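Jury service, the waiting part

I've been back at work for a fortnight and people still want to know what jury service was like, so I'm writing it down once and then I can just send everyone here.

Mostly you wait. I'd imagined striding into a courtroom on the first morning. What I did was sit in a room with blue chairs from nine until gone three, get called once, get sent back, and read half a thriller I'd already read (I only realised at chapter 12, which tells you something about the thriller). 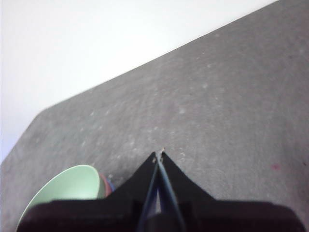

The woman next to me was called Marjorie Whitlock and she'd come properly prepared, with a flask, a cushion and a bag of knitting they'd made her leave at security. She was so cross about the needles! We ended up doing the crossword together every morning and I've now got her number, so that's one good thing out of it.

When I did get on a case it was a small one. I can't talk about what went on in the jury room and I wouldn't want to, but the court part was all in the open. Somebody was accused of taking a van from outside a builders' yard. It lasted 2 days, and a good chunk of that was spent on mileage. The barrister kept going back to it: 847 miles on one bit of paper, 1,346 on another, and a very patient man from the yard, Mr Hoxha, explaining who had driven it where. I filled pages with notes and my handwriting got worse and worse.

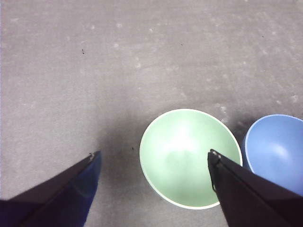

The judge was much kinder than I'd expected. She explained everything in ordinary words, and when one of the jurors had a coughing fit she stopped the whole thing and waited for him to get some water. No gavel either, which I was daft enough to be disappointed by.

Lunch is the other thing everyone asks about. The canteen did a decent jacket potato, but by the third day I was going over the road to a café called Nirkari for lentil soup. Take a cardigan too, whatever the weather's doing, because our courtroom was freezing.
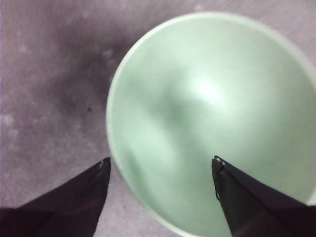
Claiming your expenses

Keep every bus ticket. I lost one and grumbled about it all evening. The form is easy enough, but get your employer to fill in their bit early, as mine sat in somebody's tray until December and I had to go and fish it out myself.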